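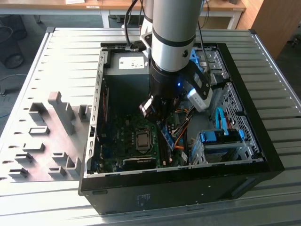
Chapter 4
Inside the Tower

Take the side panel off a desktop computer and a whole little city opens up! The green motherboard ties everything together, and the power supply feeds it through those bright bundles of wire. We'll start with memory, my favorite part to teach (it's small, and you can learn the job in an afternoon).
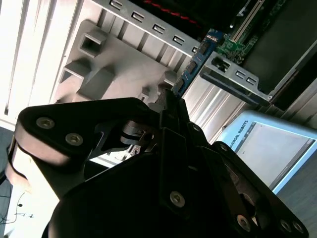 What does a memory module do?
It holds the programs and files the computer is using right now, so the processor can reach them fast.

Find a module of your own before you read Section 4.1, page 125.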